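Home | Reviews | Hardware | Data tools | About
4 min read

Brolomum hand-held gripper pair: six weeks of desk tidying

The Brolomum set is sold as a matched pair of hand-held grippers for recording manipulation examples without an arm. Each unit has two fingers and a parallel jaw, and is meant to be carried by a person doing an ordinary job at ordinary speed. We bought ours through Prerent in August and used it at our Morkodstead office to gather training data for a two-handed tidying policy.

The task was narrow. Small items start on a desktop and finish in the drawer underneath, or the reverse. One recording covers one item, including the approach and the retreat. We logged 1,415 recordings, of which 245 were thrown out on review. Most of the rejects were tracking losses with one unit deep in the drawer, where the walls hide much of the room from its camera. The remainder were operator faults: a jaw closed too early, or a start made before the sync tone. 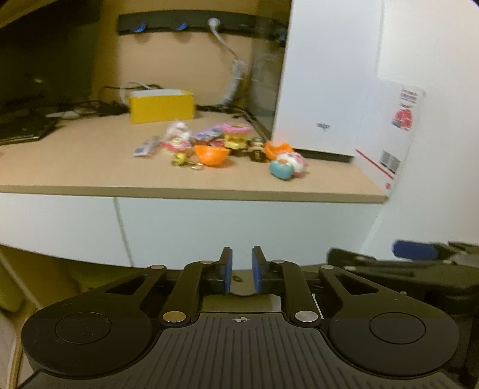 Same desk in both, from the grippers' side.

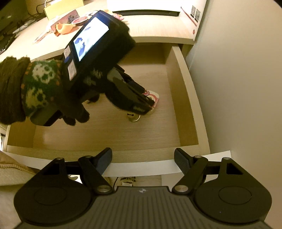 Grip is the strong point. The pads hold light, rounded plastic well, and capsule toy shells, which we expected to lose often, gave little trouble. Flat items are harder. A badge lying on a drawer floor has to be taken by its rim, and the fingertips are thick enough that operators tend to press down and slide before closing. That habit ends up in the data. A policy trained on our first batch pressed down on everything, key rings and packets included. We re-recorded the badges with instructions to tilt the wrist, and the fault became much less frequent.

Weight is acceptable for short sessions. Our operators managed nearly 3 hours in a day before the wrist angle began to drift, visible in the logs as a slow rotation of the left unit. Shorter blocks with a change of hands would have been better planning on our part.

Calibration is the weak point. The jaw width reading shifts after a knock, and the software gives no warning. We now close both units fully at the start of each block and compare the values by hand. The older Lapointe set we used before did this check at power-on — a small thing, but it saved whole afternoons.

Export is plain and well documented. Left and right streams share a clock, and we found no offset worth correcting. File names are long and cannot be changed in the recorder.

Build: good. Nothing has worked loose in 6 weeks.
Software: adequate, with the calibration fault noted.
Manual: short, and wrong about the charging order.

We will keep the pair for the next task, cable sorting, with thinner fingertips if Brolomum ships them.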